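Ticket 1252 - Whitish marks and uneven sheen on gray tabletop
Queue: Furniture and Surfaces
Site: Wistar, upper floor
Item: Muredov table, gray matte top, rounded corners
Status: Closed, with follow-up
Priority: Low
Related: Ticket 671 (cleaning product change), Ticket 368 (table position)

Reported problem

The top of the gray table shows whitish smudges over most of its area. They come back after cleaning. Reporter has wiped the table with a damp cloth and with the general purpose spray from the supply cabinet. Both times the marks disappeared while the top was wet and were visible again once it dried. Reporter also notes lighter patches that do not look like the smudges and asks whether the finish is worn through and the top needs to be replaced.

Reporter's questions, copied from the form:

1. Is this dirt, residue or damage?
2. Can the table stay in use?
3. If the top has to be replaced, is it covered?

Entry 1 - intake

Item confirmed against the furniture list. The list gives the finish as matte gray, factory coated, not to be waxed or oiled. No repair history. The only earlier ticket on this table is 368, where the table was moved closer to the wall. Nothing in 368 mentions the surface.

Asked reporter for the following:

- name of the spray and how it was applied
- type of cloth
- whether anything hot or abrasive has been put on the table
- whether the marks can be felt with a fingertip
- a view of the top taken at a low angle, including the back corner

Reporter was asked to leave the table as it was and not to wipe it again before the inspection.

Entry 2 - reporter's reply

Spray is Zuvo multi-surface, sprayed straight onto the table and wiped with paper towel. Not rinsed. Used daily, sometimes twice. No hot items as far as the reporter knows. Reporter cannot feel the marks. Edges and corners feel the same as the middle.

The unrinsed daily use is the first thing to look at. Under 671 the site switched from the old ready-to-use cleaner to the Zuvo product. It is supplied as a concentrate and mixed on site. The mixing instructions are taped inside the cabinet door, but the bottles themselves carry only the product name.

Entry 3 - condition before treatment

Condition recorded before any work was done. Lighting was the normal room lighting.
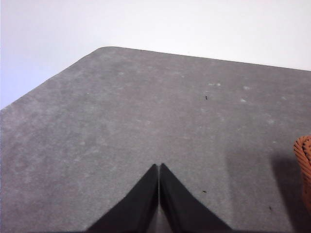

Gray tabletop and rounded back corner before treatment, white wall behind.

Findings on the top:

The base color is slightly mottled. The mottling appears to be part of the finish, as the list entry for this model describes a mottled gray. It should not be treated as a defect.

The smudges are faint and whitish, and they are scattered across the surface. They do not form rings, which makes cup marks unlikely.

The lighter patches cannot be classified by eye. They could be heavier residue, the mottled finish, or wear. Cleaning has to come first.

The rim is slightly darker than the top along the edge. Checked against the list entry: the rim is specified darker. No action.

Entry 4 - test patch

Test patch marked with low-tack tape near the front edge. Steps carried out in this order:

1. Dry microfiber, light pressure, no product. Some reduction in the smudges. Cloth picked up a pale film.
2. Microfiber dampened with plain warm water, wrung out until it no longer dripped. Surface wiped in one direction and dried at once with a second cloth. Smudges nearly gone.
3. Fresh warm water with two drops of unscented dish soap, followed by two rinses with plain water, then dried. No smudges visible inside the tape when dry. Base color even with the mottling.
4. Waited one hour and checked again. No change.

Inside the tape the lighter patch was reduced but still present as a soft variation. Checked with a low flashlight from both sides. No scratches, no loss of texture, no edge to the patch. Result is consistent with the factory mottling and not with wear.

A second patch was treated with the Zuvo spray exactly as the reporter described, using the bottle from the cabinet. The whitish film returned within a few minutes of drying. Same product mixed fresh at the printed ratio left a much weaker film, removed completely by a single rinse.

Conclusion for question 1: residue, caused by product mixed too strong and left to dry on the surface. Paper towel spreads the film and leaves part of it behind, which explains why the smudges are scattered and not in straight wipe lines.

Entry 5 - full treatment

Whole top cleaned using steps 2 and 3 from the test patch. Worked from the back edge toward the front in overlapping passes. Water changed three times. The first bucket was cloudy after less than half the table, so do not attempt this with one bucket.

The rounded corners took longer than the flat area. Film had collected along the darker rim where a flat wipe does not reach. Used a folded cloth over the edge, then dried with a separate cloth. No brush was used and none should be - stiff bristles will polish a matte coating and the shiny spots are permanent.

The wall behind the table was also checked for spray drift. A white cloth drawn along it came away clean. Table not moved.

Surface left to dry fully. Smudges gone under room lighting. Under the flashlight a slight haze remained at the right side and was removed with one more plain water rinse.

Entry 6 - reply to reporter

Sent the following:

Your table is not damaged. The white marks were dried cleaner. The remaining light and dark variation is the finish itself and will not change with cleaning. The table can stay in use and no replacement is needed, so the coverage question does not apply.

For daily cleaning, please use a microfiber cloth dampened with plain water and dry the top afterward. For grease or sticky spots, use a drop of dish soap in warm water and rinse. If the Zuvo product is required, spray it on the cloth, wipe, then rinse with plain water. Do not use melamine sponges, scouring powder, furniture polish or wax on this top.

Reporter asked whether vinegar is acceptable. Answer: not recommended on this coating. Plain water does the job and vinegar has not been tested on it here. Reporter also asked about glass cleaner. Same answer.

Entry 7 - supply cabinet

All Zuvo bottles in the Wistar cabinet emptied, rinsed and refilled at the printed ratio. Bottles now labeled with product, ratio and the words "rinse after use on matte surfaces". Measuring cup was missing from the cabinet and has been replaced. The old one turned up in the kitchen drawer with the baking things and has been discarded.

Sent a note to the Pangaribuan site, which draws from the same concentrate and has the same Muredov tables. They report a light film on one table and none on the others. They will rinse and report under their own ticket if it does not clear.

Entry 8 - recheck

Thursday, December 19, 2024. Table rechecked after a period of normal use with the new routine. No whitish film. One small sticky spot near the front, removed with soap and water. Rim clean at the corners. Reporter confirms the marks have not come back and agrees to close.

Resolution code: Residue, cleaned. No fault in item.

Follow-up: look at all matte tops during the April furniture check. Add a line to the check sheet for film along the rim. If a light patch is ever found with a hard edge or a change in texture, open a new ticket and do not reuse this one.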